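September, cloth work, afternoon

Back on the towel problem for Petisden. The question from Ritano is still whether the arm can do a load of household folding without someone standing by. My answer in the last entry was no, and I'm leaving it there for now.

Set the finger spacing again before starting and slowed the approach to 22 mm/s. Kept the blue cloth under the striped one so the corner is easy to pick out. Grip force stays at setting 9.

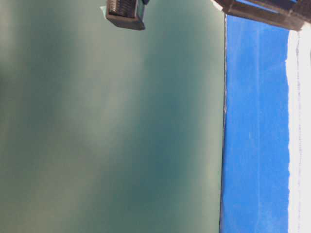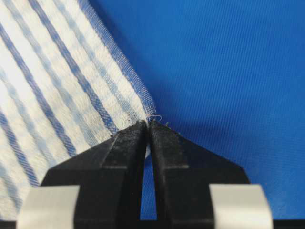

Corners are the whole job. Flat cloth on flat cloth gives the fingers very little to close on, and if they go in too low they take the bottom layer as well. Frayed threads confuse the corner finder, so trim those or teach it to ignore them. I'd prefer the second, as people's towels at home won't be trimmed.

By hand this fold takes me 3 seconds. The Carrasco script budgets 190 for the full sequence, regrasps included. Fine for a bench, not for a laundry room.

To do: try the softer pads from Vatitz, log finger height at each grasp, ask whether the timeout can be set per step.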